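Sơn Trịnh
Every December my feed fills up with people telling me my apartment is too dry and that it's making me sick. I've now read far too much about humidifiers. Thread, long, with complaints.

Sơn Trịnh
Starting point: an ad from Gadier, who make a humidifier shaped like a pebble. "Most homes in winter are drier than the desert." Which desert? What month, what time of day? It doesn't say. There's an asterisk and the asterisk goes to the returns policy.

Sơn Trịnh
The physics under it is fine. Cold air can't hold much water vapor. Bring it indoors, warm it up, add nothing, and the relative humidity drops a lot. No argument from me.

Sơn Trịnh
But "add nothing" is carrying a lot of weight there. You shower. You boil pasta. You breathe all night with the door shut. How dry a home gets depends on how leaky it is and how many people are in it, and the ad knows neither of those things about me.

Sơn Trịnh
So I measured. 865 square feet, second floor, Urbridge, radiators I can't control. Bought a hygrometer from Khương on the corner, stuck it on the bookshelf, wrote down what it said morning and night.

Sơn Trịnh
First lesson: a cheap hygrometer is an opinion. I bought a second one to check the first and they disagreed by 9 points, sitting next to each other, on the same shelf. One of them thought I should buy a humidifier and the other thought I was doing great.

Sơn Trịnh
There's a home test for this. Bottle cap of table salt, just enough water to make it a wet paste, seal it in a bag with the meter, leave it overnight. The air in the bag should settle near 75 percent. If your meter says 68, it reads low by seven, at least up at that end.

Sơn Trịnh
"At least up at that end" is the part the blogs skip. Being off by seven at 75 doesn't prove you're off by seven at 30. It's one point on a line. Still better than none.

Sơn Trịnh
Mine came out reading low. So did the second one, by less. After correcting, the apartment sits in the mid thirties most of the day, a bit higher after I cook. That's on the dry side of comfortable. I have been to a desert and it was not this.

Sơn Trịnh
Now the health claims, where it gets slippery. The Guneo app (comes with the pebble, works without it) gives your room a "respiratory score." I had a respiratory score of 41. Out of what? I emailed. The answer was that the score is "holistic."

Sơn Trịnh
Their big number is a survey. "2,000 users reported better sleep." Okay. Out of how many users? Compared to what? These are people who paid for a thing to help them sleep, and then got asked by the thing whether they were sleeping.

Sơn Trịnh
I went looking for the survey itself. There's a PDF. It has one bar chart with no numbers on the side, and a photo of a woman smiling at a window.

Sơn Trịnh
To be fair to the other team: dry air does make some people's eyes and noses miserable. Skin too. If you wear contacts and you feel better with more moisture in the room, I believe you. You don't need a score for that.

Sơn Trịnh
What I don't buy is the jump from "my nose feels dry" to "this prevents colds." There's lab work on how long viruses last in air at different humidities, and it's interesting, and it's a long way from a pebble on a nightstand.

Sơn Trịnh
And there's a cost on the other side that the ads treat as small print. Humidifiers are tanks of standing water at room temperature. If you don't clean them they grow things, and then the ultrasonic kind throws those things into the air as a fine mist.

Sơn Trịnh
Same with minerals. Hard tap water in an ultrasonic one means white dust on every surface in the room. The manual says use distilled. I added up what a winter of distilled water costs, and the machine turned out to be the cheap part.

Sơn Trịnh
I asked Gaetano Pagano, who has been fixing heating systems in this town since before I could drive. I expected him to sell me something. His answer, more or less: "What's on your windows in the morning?"

Sơn Trịnh
Me: some fog at the bottom of the bedroom ones. Him: then you've got water in there already, and if you add more it's going to go find the coldest wall behind your dresser.

Sơn Trịnh
I like this test because it's free and it's hard to fake. If your windows are sweating in cold weather, the air near them is giving up water. Raising the humidity makes that worse. Mold doesn't care about your respiratory score.

Sơn Trịnh
Doesn't work the other way, though. Clear windows could mean dry air or could mean good windows. Gaetano's test rules things out, it doesn't rule them in. I said this to him and he said "sure, then buy the thing, I don't care."

Sơn Trịnh
A few replies already saying "but what about wood." Fair one, and the place where I think the humidity people have the best case. Wood takes on and gives up moisture with the air around it. Guitars crack. Doors that stick in August swing free in winter.
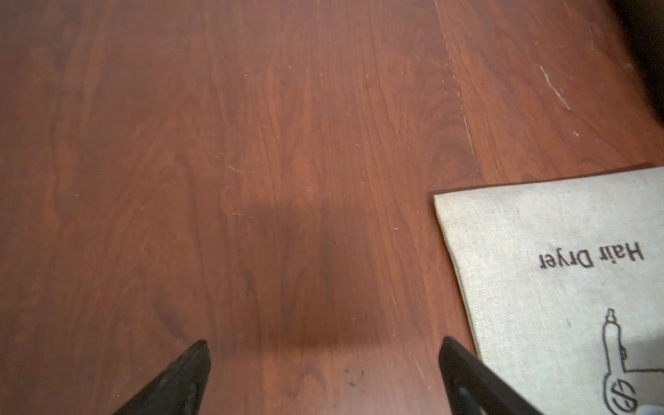
Sơn Trịnh
Even there, look at what's being claimed. A guitar is thin wood under tension and the fix is a little humidifier that lives in the case. That's an argument for looking after the guitar. It got turned into an argument for misting the whole bedroom.

Sơn Trịnh
Also, wood mostly minds the swing. A room that goes from one extreme to the other and back is harder on it than a room that's a bit dry and stays there. Running a humidifier on weekends when you remember is a pretty good way to make a swing.

Sơn Trịnh
Someone sent me a review roundup as a rebuttal. The Gadier has 862 reviews on it. I read the one-star ones first, as you should. Most are about leaks. The five-star ones are largely from the day it arrived, and they're about how nice it looks.

Sorn by newest and you get a different machine. "Worked great until February" shows up a lot.

Sơn Trịnh
(Sort, not Sorn. Leaving it.)

Sơn Trịnh
I did borrow one, from my sister, to be a good sport. Ran it for 3 nights with the door closed. Bedroom went up by six points overnight. Did I sleep better? I slept the same, with a gurgling noise.

Sơn Trịnh
Three nights, one person, who already had an opinion going in. That's a terrible study and you should ignore it. I'd only point out that it has a stated sample size, so it's ahead of the PDF.

Sơn Trịnh
Things I'd try before spending money, if your place feels dry: turn the heat down a couple of degrees at night if you have the choice. Dry the laundry on a rack. Find the draft under the front door and block it.

Sơn Trịnh
If you still want one, fine. Get a kind you can fit your whole hand inside to scrub. Empty it every day. Put a meter across the room from it, one you've done the salt test on, and stop when the windows fog.

Sơn Trịnh
For whoever asked: no, I'm not against humidifiers. I'm against being told a number about my lungs by something that has never met them.

Sơn Trịnh
Salt test question coming up a lot: yes, the bag has to be sealed, and no, the salt shouldn't be dissolved. Wet sand texture. If there's a puddle on top, pour it off and add more salt.

Sơn Trịnh
Third hygrometer arrives Saturday. I'll post all of them in the same bag.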